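Kirkero community grocery – progress report to the Clavar Fund, 22nd September

The shop fittings are now in and paid for, two weeks ahead of the Cevard opening. Spending to date comes to £271 against the £270 set aside for display, and we will cover the extra pound ourselves.
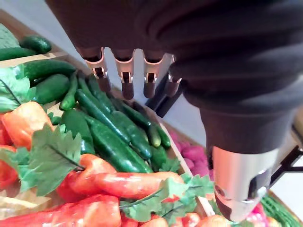
Layout of the vegetable section was the main job in September. We are using mock produce until deliveries begin, so that shelf heights and labels can be settled first. Cucumbers are heaped together, with the wooden side of the crate keeping them apart from the pink vegetables next to them. We would like the same arrangement at Barua.

Still to do – price cards and the second set of crates.

Kirkero Grocery Project | Contact us | Back to top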